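Projects > Student Builds > Robotics > Term Reports

Search reports enter keyword Go

Two-arm tabletop build – final report

Project name Plemuveo. Built in the shared workshop at Barasa, started October, mostly evenings after 8 when the bench was free.

Goal: get a two-arm setup to pick up one item of food and put it on a plate. No more than that. First plan had a bowl and a spoon as well, dropped both after the first month.

What we used
Arms second hand. Wrist adapters cut on the Rokside mill, took three tries – bolt circle was off on the first two and the third one needed filing. Control software is Drellix with our own scripts on top, 796 lines, a lot of it copy and paste. Should be cleaned up before anyone else uses it.

Data
Logged 3,277 short runs in total. Threw out the ones where the clocks on the two arms drifted apart. Should of caught that sooner, it cost us most of a week.

Problems
Cable on the right arm kept catching at full reach. Rerouted over the top of the joint, better now.
Onions are hard. Round, slippery skin, every one a diffrent size. Grip force that was fine for a tennis ball let go of a small onion, and turning it up tore the skin.
Left arm timeout – fixed by lowering the update rate to 100 per second. Don't know why that works.
Plate slides if bumped. Tried tape, went back to no tape.

Onion and plate task, left hand by the plate, onion over on the right: 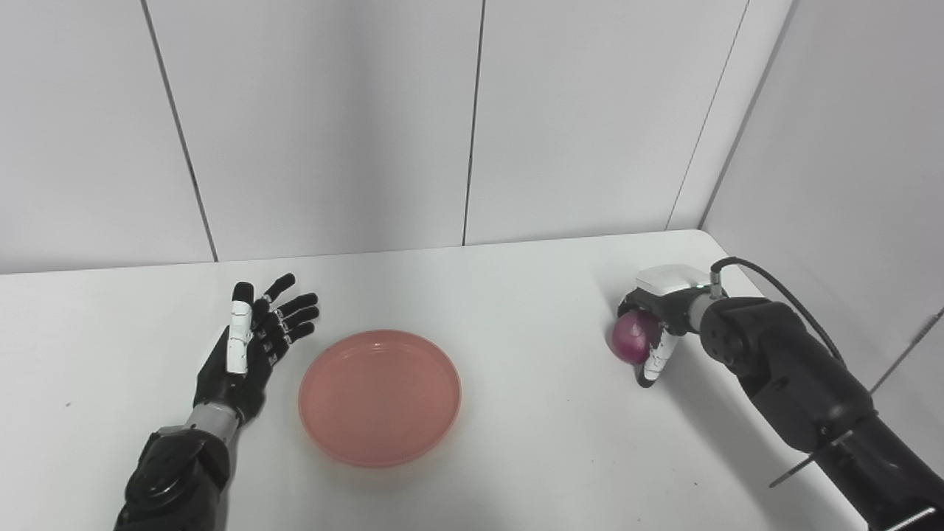
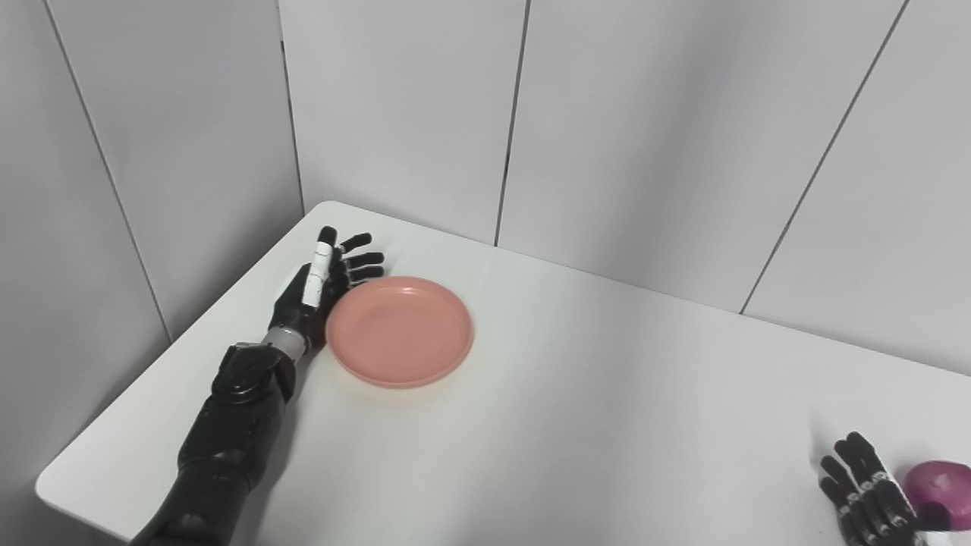

Left hand does very little in this version. Wanted it to steady the plate while the right one places, but the two scripts wait on each other and sometimes both stop. Needs a proper shared state, ran out of time for it.

Next group – start with the timing, then grip. Spare adapters are in the gray drawer with the M4 screws. Calibration file has to be reloaded after every power cycle or the right arm is off by a couple of centimeters.

Parts list and wiring notes in the appendix

14 shares 3 comments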